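Home | Trips | Recipes | Shop Talk | About

Open day at the Cillano tile works

Posted Jul 24, 2026 | 20 comments | 57 shares

I've been threatening to redo my kitchen floor for years, so when the Cillano tile works opened its doors for a day, I drove the 29 miles to Coughlan with a notebook and a very big coffee. I figured I'd be in and out in an hour. I stayed until they started stacking the chairs!

Our guide was Wanda Witkowska, who runs the glazing line and talks faster than I do (my sister will tell you that's saying something). She started us in the clay shed, where it smells like a creek bank, and let us squeeze a handful each. Mine went straight down my sleeve. Then we moved on to the presses, which are so loud you mostly nod at each other and hope for the best.

The glazing room was my favorite. They still do the speckled ranges with a spinning brush that flicks color onto each tile, and Wanda let a few of us have a go. A man named Severino Barrios made a gorgeous one on his first try. Mine looked like I'd dropped soup on it, but she said she'd fire it anyway and mail it to me.

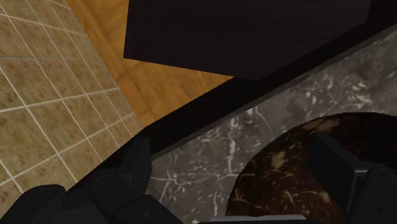 After that came the kiln, which is longer than my street, or feels like it. Zbigniew Walczak has looked after it for 20 years and he had plenty to say about cooling times. Cool them too fast and they crack, sometimes days later, sitting in the box! I asked him what he has on his own kitchen floor and he said linoleum, and then he laughed for a good while.

Lunch was in the canteen, cabbage rolls and a lemon cake I went back for twice. The shop is next door and I lost all self-control in there. The seconds bins are the thing to head for (tiny chips, slightly off colors, a fraction of the price), so bring boxes and old towels for the ride home. I came away with enough for the backsplash and still no decision on the floor.

Parking is on the grass behind the Idar building and it was full by ten. The next open day is in October, and I've already put my name down.

Contact | Copyright Shop Talk & Trips | Back to top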